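Grosex Demonstration Guide, Section 4
Preparing and Running the Bathroom Scene on an Open Day

4.1 Before you begin

This section is for the person who runs the Grosex simulator in front of visitors. It is assumed that the software is already installed on the demonstration computer and that the license from Botel is active. If this is not the case, please return to Section 2.

The bathroom scene is the most demanding of the household scenes. The arm has little free space between the cabinet and the toilet, and visitors can follow easily what the robot is supposed to do. Plan 12 minutes for each group, including questions.

Caution: Do not connect the demonstration computer to a real arm. The speed limits in the bathroom scene are set for simulation only.

4.2 Loading the scene

1. Start Grosex and choose Demonstration from the first menu.
2. Open the Plemer library and select Bathroom, Arm on Cabinet.
3. Wait until the progress bar reaches the end. The first loading takes up to 4 minutes, later loadings are much shorter.
4. Set the random seed to 76. With this seed the objects are always put in the same places, and your explanations will fit for every group.
5. Press Home. The arm moves to its start position above the cabinet.

Note: If an object falls down directly after loading, press Reset Objects. It is not necessary to load the scene again.

4.3 Choosing the view

The scene has a wide view and a close view. For a large screen we recommend the close view. The visitors then see the gripper well, but parts of the arm are outside of the picture. Tell them this at the beginning, or somebody will ask where the rest of the robot is.

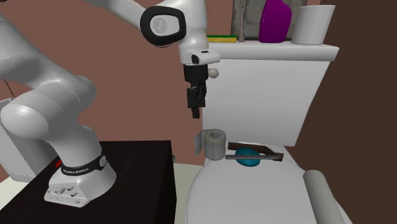
Before the first motion, let the arm stay with the gripper pointing down and give the group time to look. Explain that the task for this demonstration is to take the toilet paper roll and put it down on the tank lid. The bottle and the other things on the lid are obstacles, so the planner must find a way which does not touch them.

4.4 Running the task

1. Press Plan. The calculated path is shown as a blue line.
2. Ask the group if they agree with the path. This is optional, but school classes like it very much.
3. Press Run. Keep the speed at the default value.
4. When the gripper has closed, press Pause and turn on Show Contacts.
5. Press Run again and let the arm finish.

The planner stops after 200 attempts if it finds no path. In this case a yellow message appears. Press Home and then Plan - a second try is usually enough.

Caution: Do not move objects with the mouse while the arm is running. The simulation can become unstable, and the objects may jump away from each other.

4.5 Between two groups

1. Press Home, then Reset Objects.
2. Check that the seed has not changed.
3. Turn off Show Contacts.
4. Close any message windows left from the last run.

Visitors who wish to try the controls themselves should use the guest profile. It has no access to the settings. The password is printed on the inside cover of the Mayrhofer binder.

Section last changed: August 17, 2025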